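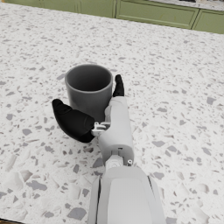

Living with a Rirkis: tips for a happy worktop

I've had the Rirkis kitchen helper on the Skonier home trial for 14 weeks now, and a good few of you have written in asking whether it's worth the bother. I'd say yes, with a fair bit of patience (and a good supply of tea towels!), so I've gathered up my notes, mostly on cups, where nearly all my early muddles happened.

Choose your cups first. Plain ones without handles are much the easiest to start with. My mother-in-law's fluted teacups can stay in the cupboard, thank you very much.

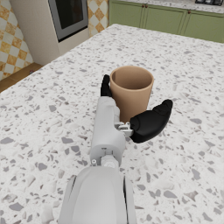 Fingers either side of a plain tan tumbler.

Keep its patch of worktop clear. I used to leave the post, the bread and goodness knows what else lying about, and it dithered terribly. Wipe up crumbs and sugar before you begin, and dry the surface well.

Try one cup at a time until you trust it, and then give each hand its own. Don't fill them to the brim on your first go, as I did one dark morning in November.
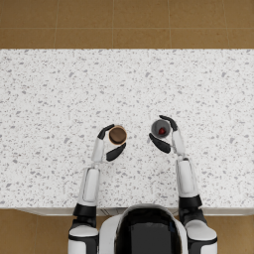
Cleaning and what it costs

A barely damp cloth does nicely for the fingers, with a dab of washing-up liquid if they've met jam. Never spray anything straight at the joints. The trial is £90 a month, and Skonier will fetch the whole thing back if you don't get on.
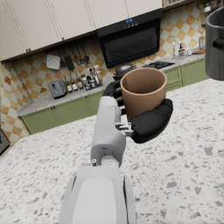 Jocelyn Sutherland writes that hers was forever fumbling slippery mugs until she began rinsing them twice, and that she'd want a longer trial before paying for another month.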